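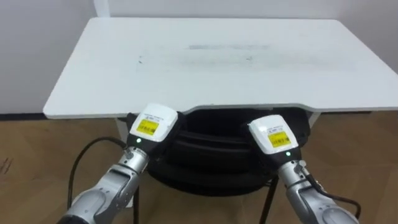

2024-11-11, Randthorpe open day. Chair and desk demo, 30 visitors booked.

Went through the chair task before doors. Casta wants both arms used -- fine by me. Keep the cable clear of the feet.

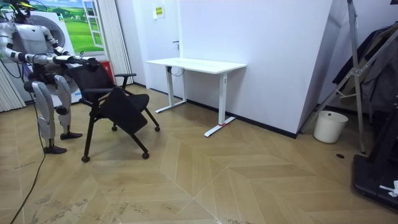
Eftychia Andreadis asked whether visitors could stand nearer the desk. Told her no, they stay by the door.

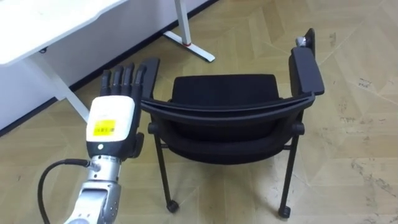
Talk is Hukden first, then questions. Print more handouts.

We use cookies to improve this site. Accept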